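An afternoon at the Wostine marionette workshop

The Wostine workshop opens its doors twice a year, and the October open day is the quieter of the two. I went on the Wednesday, when there was a guided tour at 1:30 and the carving room was still in use. Entry is by donation. Parking is on the street, and the nearest bus stops at the bottom of the hill.

Wostine has been building and touring marionettes for 47 years. The company works out of a former cannery, with the stores on the ground floor and a small theatre upstairs that seats 30. Our group was 17 people, mostly teachers and a few puppeteers from out of town, and we only just fit in the carving room.

The tour starts in the stores. The puppets hang in cotton bags from steel rails, sorted by production and not by age, so a king from the first season may be beside something finished last spring. The guide took down three from Omis, the company's long-running show about a ferry pilot. The pilot has been recarved twice. The old heads are kept in drawers with their measurements written inside the neck in pencil.

Carving is done in basswood. Heads take two to three weeks, hands nearly as long. The carver at the bench was working on a pair of hands for Garkico, the new piece, and explained that the fingers are left thicker than they look from the house, or they snap in transit. She would not be drawn on the story, except to say it has nine characters and very little talking.

Controls are made in the next room. Wostine uses an upright wooden control with a detachable leg bar, a pattern they call the Prokopenko after the man who taught it to them. We each had a turn with a practice figure. Getting it to walk without floating took me most of my ten minutes, and sitting it down on a box was harder again. The trick is to lower the hips first and let the knees look after themselves. Strings are braided line, blackened and waxed, and get replaced before every tour.

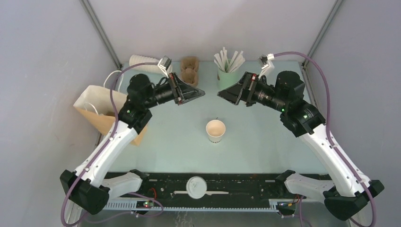
Oksana Kostiuk
Contributing writer, puppetry and object theatre

Upstairs we saw 20 minutes of Omis with the work lights on, which let us watch the bridge. Four operators share a walkway less than a metre wide and pass controls behind each other's backs. The harbour crossing needs all of them, and one hooks a figure to the rail with her elbow while her hands are busy. After that the house lights came up and there was time for questions. Most were about money. The company applies for touring grants every year and sells workshop places to fill the gap.

A few practical notes. The stairs to the theatre are steep and there is no lift, but the stores and carving room are level from the street. Photographs are allowed everywhere except at the painting table. Tea is in the foyer, with programmes from past seasons for sale at two dollars each. Garkico opens upstairs in the new year, and bookings are taken by phone or at the door.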